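**Flivham open day – robot arm demo, anyone else go?**

---

**kettlewright** wrote:

Went along to the open day at Flivham and thought I'd put some notes up, as a few people on the other thread were asking whether it was worth the drive. I was there from opening until just after lunch.

Short version: the robot demo is worth seeing, the talk before it was too long, and the parking is poor. Get there early or use the field at the back and walk.

The demo is run by the Kallmont group in the downstairs room. They let six people in at a time and you stand behind a rope. Yaa Agyeman did the talking and took questions as she went, which I preferred to saving them all up. Hashini Sultana was on the laptop. The idea is that they set the job up in simulation first, run it there many times with the objects moved about, and only then let the real arm have a go. So you spend the first part looking at a big screen and the second part looking at the arm.

I was more interested in the screen part than I expected to be. My lad was the other way round.

---

**Marlpit_Jo** wrote:

We went in the afternoon and waited 52 minutes for the demo. Nobody on the door told us there was a list you could put your name on. If you're going to one of these, ask about the list.

The arm itself was good once we got in. My daughter asked what happens if it drops something and Yaa said they write it down and run it again, which was a fair answer.

---

**tin_shed_dave** wrote:

I'll be the grumpy one. I went to see a robot and got shown a computer game for a quarter of an hour. Anybody can make a picture of an arm do what they want. I've worked in packing for years and what matters is whether it picks up the real thing off a real line, with the lights flickering and somebody leaning on the bench.

The real arm did three picks while I was in there. That's not a lot.

---

**kettlewright** wrote:

Dave, I counted three as well, but they stopped to answer questions between each one. I don't think you can blame the arm for that.

On the computer game point, Yaa did cover it. The simulated arm is the same model as the one in the room, with the same joints and the same limits. If it can't reach something on the screen it can't reach it on the bench either. She said it wouldn't tell you everything about gripping, because friction and squashy things are hard to get right, but it tells you a lot about reaching, clearance and where the thing will clout itself.

They've put a few stills on the screen behind the desk that you're allowed to have copies of, so I took one home.

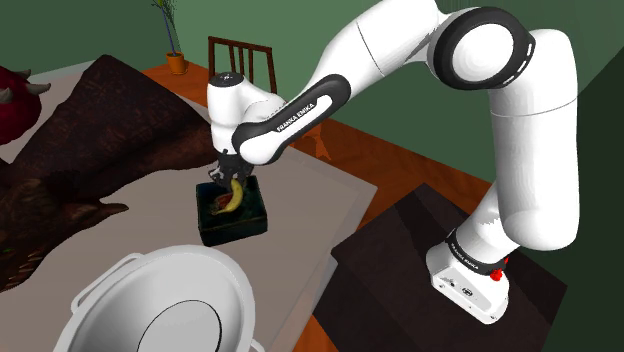 The question I asked was about clutter. Most of the demos I've been to have one block on a clean table and the arm picks it up, and then everyone claps. Kallmont scatter all sorts of things about on purpose, because a house or a workshop isn't tidy and the software has to work out what it should go for and what it should leave alone. With that big brown dragon sprawled over one side of the table, and the banana lying curved on top of the green box with the gripper right next to its tip, there's plenty to confuse a camera. I asked whether the odd shapes matter and Hashini said yes, wings and spikes are awkward because the edges aren't where a simple model would put them. A plain box is easy by comparison. She said they change the set of objects often so that it doesn't just learn one table by heart.

I also asked about speed. They run it slowly when the public are in. No figures given.

---

**Marlpit_Jo** wrote:

Different objects when we were in, I think. I remember more cups. Is that arm in the picture the same make as the one on the bench? It says Franka Emika on it.

---

**kettlewright** wrote:

Yes, same make. White, same lettering down the forearm. The one in the room has more cable hanging off it.

---

**GroughtonAnn** wrote:

I help with a school club and I'm trying to work out if it's suitable for a group. Ours are ten and eleven. Would they be bored by the first half? And is there anywhere to sit?

---

**Marlpit_Jo** wrote:

Mine is ten and she was fine. The boy next to her wandered off. There is a bench in the corridor and that's your lot for sitting. With six at a time you would have to split the club up and have something for the rest to do. The Gough stand upstairs had cardboard grippers you work with string, and that kept a lot of children busy. I'd send half up there and swap over.

---

**GroughtonAnn** wrote:

Thank you, that's very useful. I'll write to them and ask about a group slot.

---

**tin_shed_dave** wrote:

The Gough stand was the best thing there, in my view. Bit of string, you pull it, the fingers close, you can see why. I had a go myself.

I still say the simulation wants cutting down. I take the point about reach. We had a palletiser go in at our place and it was a hand's width short of the far corner, and that was only found out once it was bolted down. Somebody could have checked that on a screen. But then show us that. Show us the arm failing on the screen, change something, then show it working on the bench. What we had was a run that went nicely, and you don't learn much from that.

---

**kettlewright** wrote:

I'd agree with that. Our group did see one fail on the screen. It came in too low and hit the edge of a box, and Hashini stopped it, raised the approach and ran it again. I don't know if that was planned. It may depend which session you got.

---

**overlocker** wrote:

I was in the same session as Dave, I think (green coat, stood by the fire door). I'd stick up for the talk a bit. She explained what the coloured lines on the planning view meant and I hadn't understood that from videos. Where it fell down for me was the sound. There was a fan going and no microphone, and if you were at the back you got one word in two.

I wrote that on the feedback form. Did anyone else fill one in?

---

**Marlpit_Jo** wrote:

I did. I put the list and the queue.

---

**tin_shed_dave** wrote:

Didn't see any forms. Where were they?

---

**overlocker** wrote:

On the table by the tea urn, under the Grononwood leaflets. Easy to miss.

---

**sprocket_and_pin** wrote:

Couldn't get there this time. Two questions for anyone who did:

1. Did they say anything about what the arm costs to run, or whether small workshops can book time on it?
2. Is the Grononwood lot the same people who did the conveyor display last year?

---

**overlocker** wrote:

1. Somebody asked about booking. The answer was that they've had a few local firms in for a day each and it's arranged case by case. You bring your part, they model it, and you get to see whether the arm can get at it before anybody touches the real one. She wouldn't give a price in front of the group.
2. Yes, same people. No conveyor this year, only leaflets and a short film.

---

**tin_shed_dave** wrote:

Now that is something I'd go back for. We've got a moulded lid that two suppliers have told us can't be picked cleanly. If they'd put that in their computer and have a try I'd sit through the talk twice.

---

**kettlewright** wrote:

Ring them then. I'd take a few of the lids, good ones and bad ones. Yaa did say the hardest jobs they get are where somebody sends one perfect sample and then the real ones turn up all slightly bent.

---

**Marlpit_Jo** wrote:

Does anyone know when the next open day is? My sister wants to bring hers.

---

**overlocker** wrote:

The sign on the way out said October, no day given. I've asked to go on the mailing list.

---

**GroughtonAnn** wrote:

I've had a reply about the school group. They can do a morning for us outside the open day, split into three groups, with the string grippers brought down to the room next door. They've asked us to send a list of small objects the children would like to see put on the table. I expect we will get a lot of dinosaurs.

---

**tin_shed_dave** wrote:

Rang them. Spoke to Hashini. I'm posting two bags of lids tomorrow and she wants the drawing as well, if I can find who's got it. Will report back on here.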